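Butcher block upkeep, the short version

Got asked about this three times since June so putting it all in one place.

New top first. Sand with 80, vacuum, then 320 and stop there. Any finer and the oil just sits on the surface. Wipe with a damp rag between grits, let the grain stand up, knock it back down. Boring but do it.

Oil – plain mineral oil from the drugstore is fine. I've used the Besley board oil too, smells nicer, costs more. Flood it on, wait 10 minutes, wipe off every bit you can. Again next day. Again the day after. Then once a month or when water stops beading.

Do the underside!! One coat at least. Tops that cup are nearly always dry on the bottom.

Stains:
Coffee, tea – half a lemon and coarse salt, rub, rinse, dry right away.
Black rings from cans – sand it out, sorry. Oxalic acid works but gloves and a open window.
Grease – dish soap, hot rag, dont soak.
Glue drips – let them harden, then a card scraper. Mine is a Sarwood, 53 mm, had it forever.

No vinegar every day. Dulls the finish over time.

Oily rags: lay flat outside to dry, never balled up in the trash. Mineral oil is ok but linseed and tung can catch fire by themselves. Really.

Plants on the top need a saucer with feet under it. Same with plastic bins, lift them now and then and wipe underneath, water gets trapped there.
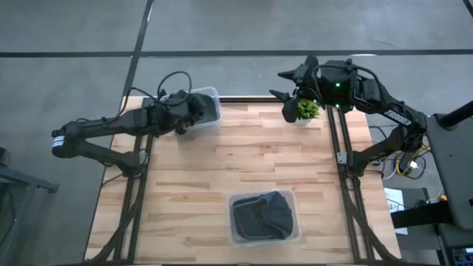 Cracks at the ends of the strips – small ones, work in beeswax with a thumb and leave it alone. Wide ones want epoxy, clamp overnight, scrape flush, then oil agian.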